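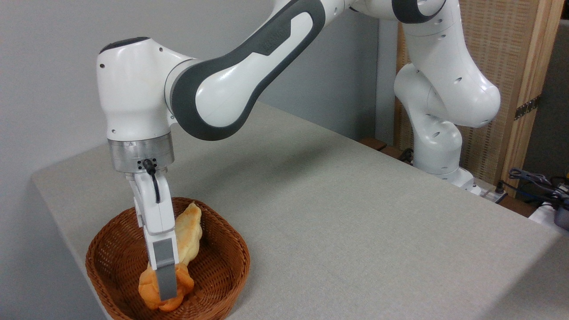 # Dralwood woven bread basket, medium: four months of daily use

**Verdict:** a sound open basket for serving and same-day holding. Poor at long storage, average to clean. Recommended with the liner, which is sold separately and shouldn't be.

## What was tested

The Dralwood is a brown wicker basket with no lid. I bought two from a kitchen shop in Storkbridge and used both through the test period. One stayed on the kitchen table as the household bread basket. The other went to Afroza Sultana, who runs a breakfast counter and goes through far more rolls in a morning than I do in a week.

Neither basket came with instructions beyond a hang tag that says to wipe with a damp cloth and dry away from direct heat.

## Weave and construction

The weave on my basket is even along the sides and a little looser at one point on the base, where two strands cross at a shallow angle. A fingernail fits in the gap. Afroza's basket does not have this, so I put it down to normal variation in hand-finished goods.

The rim is wrapped and tucked. After four months there is no unwinding on mine. Hers has one loose end on the inside of the rim, which she trimmed with scissors and has not thought about again.

Rocking on a flat surface: slight on delivery, gone after I dampened the base and left it overnight under a dinner plate with 8 cookbooks on top. Wicker usually responds to this treatment. Repeat if needed.

## Bread handling

I was mainly interested in laminated pastry and enriched rolls, as they show basket faults quickly.

- **Croissants.** Crust held up well at the table. By late afternoon the tips were softer, as they would be on a rack in the same kitchen.
- **Glazed rolls.** An egg-washed roll placed in the basket while still warm can stick lightly to the weave and leave a mark on its underside. Let it cool first, or use a cloth.
- **Crusty rolls.** Fine until evening. Stale by the next morning with no cover.
- **Sliced bread.** Wrong container. Slices slump and the edges dry.

Side height matters more than I expected. A curved roll lying against the wall of the basket has to be lifted fairly straight up, and a careless pull drags the end across the rim and sheds flakes. Tongs with broad, flat tips work better here than the scalloped kind, which cut into a soft crust. I used a pair of Stakton 10-inch tongs for most of the test and had few torn pastries.

## Crumbs and cleaning

This is the weak area. Flakes work into the base weave and wiping only moves them along. The method that worked:

1. Turn the basket over and tap the base with the flat of the hand.
2. Brush from the inside with a dry pastry brush.
3. Wipe with a cloth wrung nearly dry.
4. Stand it on its side until fully dry.

Do not soak it. I tried one full rinse in November, and the basket took until the following evening to dry and smelled faintly of hay for several days after that. Butter marks do not come out - they darken and blend with the brown, which on this color is tolerable.

## With the liner

The Um cotton liner fits without bunching. It catches nearly all the crumbs, removes the sticking problem with glazed rolls and goes in the wash. It also raises small items a little, making them easier to reach. Folded over the top, it bought crusty rolls a few extra hours.

## Heavier use

Afroza's basket is refilled through the breakfast period and handled by everyone at the counter. By her own sales tally it has carried over 3,000 rolls and pastries. Apart from the trimmed end, the only visible wear is a polished patch on the rim where people grip it. She would prefer a flat-bottomed version with shorter sides for display, and so would I for that use.

## Ratings

| Item | Score out of 10 |
|---|---|
| Construction | 8 |
| Serving | 8 |
| Storage | 4 |
| Cleaning, no liner | 4 |
| Cleaning, with liner | 8 |

Updates will be added here if the rim starts to go.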